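Kitchen cell, sim side – gripper and contact settings
June, started 9:30

Tray pickup still the job. Tray is on the floor by the hex tile wall, between the cabinet and the fridge.
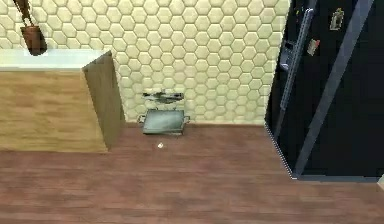

Nuria Goicoechea thinks the solver is fine and the tray's collision mesh is the culprit, the handles in particular, and would I please stop turning up the friction every time something slips. Fair. I had turned it up twice before coffee.

So, friction back to default. Opened the tray's mesh in Javden: both loop handles had been filled in solid by the convex hull step. Lovely handles to look at, and the fingers might as well be pinching a brick. Split each into 4 pieces and kept the hole.

Physics step was at 100 Hz, left over from the navigation runs. Now 800. Runs slower – the fan on Idano has opinions about this.

Finger pads: contact stiffness had been copied from the old gripper file, comments and all, including one from me saying "fix before using." Took the numbers from the current pads and deleted the comment with some dignity.

Re-zeroed the wrist in the config too. The offset was in degrees and the loader wants radians.

Batch of 64 resets queued on the new mesh, same seed list as before. Log goes in the Istosetti folder, not my home directory (Nuala Ó Briain, I have read your note).

Still to do: joint limits on the fridge door, and check whether the cabinet got the same hull treatment.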